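Prakent Instrument Room: A Gallery of Small Steel Things
Posted by Jeanie Purves, July 30, 2019

Every spring the training center at Prakent opens its instrument room to anyone who fancies learning what goes on after the surgeon has dropped something into a basin and walked off. Most people, offered this chance, stay home. I went in March and then kept going back, partly for the steel and partly for the vending machine, which sells a kind of peanut bar I thought they had stopped making.

The room belongs to Lucero Giraldo, who has been teaching people to lay out trays since before the building had windows on the north side. She has 2,033 instruments on the books. They live in shallow drawers labeled in her handwriting, and if you put a curved one in with the straights she will find it before you have your coat on. I know this from experience.

What follows is a small gallery with a good deal of text in it. The long-suffering readers of my page about the Bistton button museum will know that I don't keep captions short when I have been somewhere I like. Click if your machine still does clicking, or just scroll.

The first thing you learn is that there is no such thing as "the scissors." Ask for the scissors in Lucero's room and you get a look, followed by a drawer. There are scissors for cutting suture, scissors for cutting dressing, scissors for cutting the sort of thing I asked not to have explained before lunch. Some curve, some don't. Some have a blunt tip so that you can slide them under a bandage without meeting the patient. The trainees learn to tell them apart by the ends first and the handles second, which is the reverse of how you and I pick a pair out of the kitchen drawer.

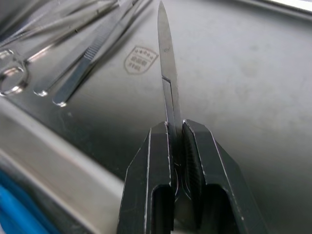 Surgical scissors, blades closed and points up, over the steel tray.

Points are where the arguments start. A pair of scissors can look perfectly respectable and still chew. Lucero's test at the bench is to close them slowly and watch how the blades come together, then cut a bit of test material and see whether the tips do their share. If they fold the stuff over and sulk, they go in the repair bin. The repair bin is an old Mugo cookie tin, and it is never empty.

Then there's the pivot. I had given no thought to pivots in my life up to now, and I have since gone home and been rude about every pair I own. Muck likes a pivot. So does rust, in a small orange way that you take for a reflection until somebody holds it under the lamp and sighs. Trainees clean the joint with the blades open, dry it, look at it, and then look at it again with the magnifier, which is bolted to the bench after the business with the previous magnifier.

The trays get the same treatment, only with more elbow. Steel shows everything. A water spot on a tray does no great harm by itself, but it tells Lucero that somebody was in a hurry, and she likes to know who. There is a bottle of Jillus polish on the shelf above the sink that people reach for in their first week. She lets them read the label all the way through before she takes it away. It's for the door handles.

I asked how long it takes to get quick. She said she had no idea, as she'd never been interested in quick. She did say that a person needs to handle about 1,000 instruments before the hands stop asking the head for help. I had handled 40 by then, and my hands were still writing it letters.

After the scissors come the things that grip, and this is where visitors lose the thread. Forceps come in the tweezer kind, which you squeeze, and the ring-handled kind, which you work like scissors and which will stay shut if they have a ratchet. Clamps look like ring-handled forceps that have been to the gym. Laid out in a row with the rings all facing one way, they make sense. Left in a heap, they hook through each other's handles like coat hangers and come up six at a time when you wanted one.
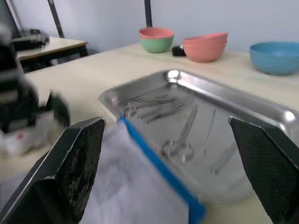
Cloths and wraps have a drawer of their own, and rules of their own. Nothing with lint goes near the steel. Nothing gets flapped. I flapped one on my first day, the way you would with a tablecloth, and the whole bench stopped to watch it come down. You lift it, you lower it, and you keep your sleeves out of the business entirely.

Heavy things go at the bottom of the tray, and fine tips get kept away from anything that might lean on them. The fine tweezers are the aristocrats here. They bend if you speak to them sharply, and a bent pair goes to the cookie tin with the scissors that chew.

A delivery is due in the fall that will bring the books up to 2,133, and Lucero has already cleared the drawers for it and written the labels. If you'd like to visit, ask at the Prakent front desk for the instrument room and bring short sleeves. The peanut bars are in row C.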